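3.2. Heredar el cargo sin decirlo

Empecé esta parte del trabajo convencido de que el silencio de los herederos políticos era simple prudencia, y al releer mis notas de Arancibia cambié de idea. Allí el apellido circula en las radios mucho antes de que el hijo o la sobrina abra la boca, y cuando por fin habla (casi siempre en un acto menor, una inauguración, una misa) la gente ya lleva meses discutiendo si ganará.

Para el análisis usé el archivo de prensa Hemum, que me dio 1790 notas sobre sucesión familiar en dos provincias, Gevik y Nekach. Me quedé con 1000, las que citaban al menos una frase textual del posible candidato – un filtro bastante bruto, lo reconozco, pero sin él me ahogaba en columnas de opinión. De ahí salieron 20 trayectorias completas, desde el primer rumor hasta la inscripción o el abandono.

Lo que más me sorprendió fue Nekach. Yo esperaba desmentidos tajantes y encontré frases abiertísimas, del tipo «estoy para lo que el partido necesite», repetidas casi igual por gente que ni se habla entre sí.

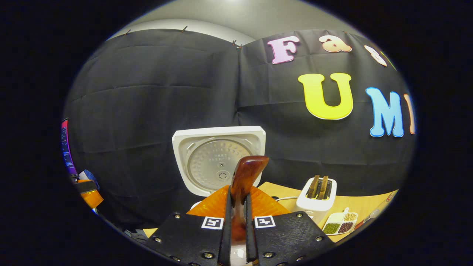
Figura 2. Mango marrón rojizo de aspecto jaspeado, con una pieza naranja facetada detrás.

En Gevik, en cambio, el desmentido existe y es firme, pero dura poco: llega la campaña interna de octubre y el mismo dirigente aparece en los carteles junto al padre. ¿Mentía antes? No me atrevo a afirmarlo con notas de prensa, y en la sección 4 vuelvo sobre esto con las entrevistas a militantes, que cuentan una historia bastante más enredada.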